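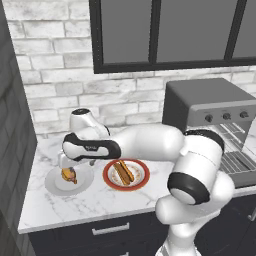
4. Preparing a meeting room before the guests arrive

Home | Rooms | Conferences | Catering | House Guide | Contact

Print this page | E-mail this page

This section is for the duty team at Drimolberg Conference House. Please read section 3 (Reading the booking sheet) first. All rooms in the main building are prepared in the same way. For the garden room Mirnadau, see also the notes at the end.

4.1 Opening the room

1. Take the booking sheet from the tray in reception and check the booking number. The last four digits must be the same as on the door card, for example 2305.
2. Collect the room key and sign for it in the key book. Write the time of collection, and not the time of the meeting.
3. Open the curtains and one window. Leave the window open while you work.
4. Switch on the ventilation at the wall panel beside the door. Choose "Low" for small groups and "High" when the room is full.

Note: The panel needs a short time to answer. Do not press the button again before the lamp becomes green.

4.2 Setting the furniture

5. Look at the layout letter on the booking sheet: T is theatre, U is horseshoe, B is boardroom. If there is no letter, prepare B.
6. Bring the chairs from the store on the trolley. Lock both wheels of the trolley before you lift the first chair.
7. Leave a free passage to each door. In theatre layout the passage in the middle must be 1000 mm wide or more. A measuring stick hangs inside the store door.
8. Do not put more than 50 chairs in the Cundthorpe Room, also when the client asks for it. Offer the client a larger room and inform the bookings office.

CAUTION: Never put a chair or a flower stand in front of the fire door. This is also valid for the time when you are only moving furniture.

4.3 Screen, sound and network

9. Lower the screen with the hand control. Stay in the room until it has stopped.
10. Connect the house laptop and play the test film. You should hear the sound from both sides of the room.
11. Write the guest network password on the card at the speaker's place. The password is changed at every booking, so please do not use an old card.

If there is no picture, switch the projector off and let the fan finish. Then start again from step 10. If it still does not work, ring Loretta Baptiste on extension 3812.

4.4 Coffee breaks

12. Place the side table against the inner wall, away from the sockets.
13. Confirm the break times with the kitchen one hour before the meeting begins. Changes in diet must be given in writing, on the yellow form.

4.5 Notes for Mirnadau

The outside door of this room swells in damp weather. Lift the handle a little while you turn the key. The blinds, delivered by Abou Zeid in April, are worked with the cord on the left side only. Pull slowly.

Remarks about this section can be given to Hedvika Paulík in the bookings office.

Last updated: Aug 31, 2024

Previous: 3. Reading the booking sheet | Next: 5. Closing the room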